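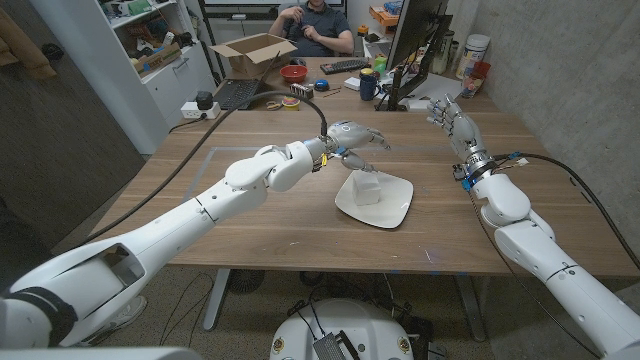
Short Fiction | Work & Wages

Second Bench

The arms came to Fisov in July, and by the end of the month I had stopped sorting blocks. I had done it for 10 years, white ones mostly, from the tray to the plate and from the plate to the box. Perrin Street had 40 of us at the benches when I started.

Skoltier wanted one person kept on per room. They kept me. My new job was to sit at the far desk and write down every time the hand missed.

The first day it missed 225 times. I wrote each one in the book with the time beside it. The hand came down, stopped above the plate, opened its fingers and went back up. I knew what was wrong. It was coming in too steep. I used to do that myself, my first week, and the woman next to me had tapped my wrist until I quit.

There was no column for that, so I wrote it in the margin.

A week later the hand came in lower. The engineer said the new settings were good and asked if I had noticed a difference. I said I had. He took the book with him and left me a clean one.

My sister called that night to say they were hiring at Staltton, packing, on foot all day. I told her I would think about it. Then I washed my cup and set the alarm for the same time as always.

Filed under: Fiction, Labor, Machines
3489 views | 10 comments | Share this story
Back to top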